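Simulate first, they said

9 April 2023

I have been grumpy about simulators for years, and the Winura cell hasn't cured me. The supplier's pitch was that we'd do the whole setup on screen, press a button, and the real arm would behave. Celina Zawadzka sent me the slides. I counted the word "seamless" and stopped when I got bored.

So I did it their way. I put the arm on its plate, gave it a cube to pick up and started on the dull part, the offsets. The base frame was wrong by 35 mm in the file we were given. The tool point was measured to the flange instead of the fingertips, so the first run drove the gripper into the table. On screen that costs you nothing. On the floor it's a set of fingers and a phone call to Sobczak.

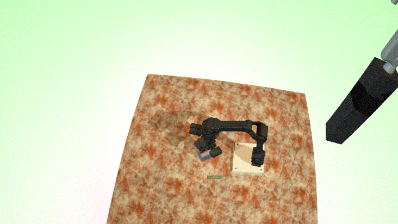

The pick pose in the simulator, cube between the fingers.

It looks convincing, and that is my complaint. A cube in a simulator has whatever friction you type in. I ran 251 picks with the default value and got 251 good ones, which made me trust it less. Then I halved the friction and lost 116 of them. Which figure is true for our parts? The manual from Janier doesn't say, and the man on their help line asked me what I'd like it to be.

Rongrong Xie thinks I'm being unfair. She points out that I found the tool point error before the arm was even bolted down, and I'll give her that – it would have been an ugly morning. But she also wants to skip the slow run on the real cell, and there we part company. I'm teaching the pick by hand at low speed, then checking the base bolts after some 800 cycles, whatever the screen says.

Offsets are saved under the new name. Please stop loading the old file.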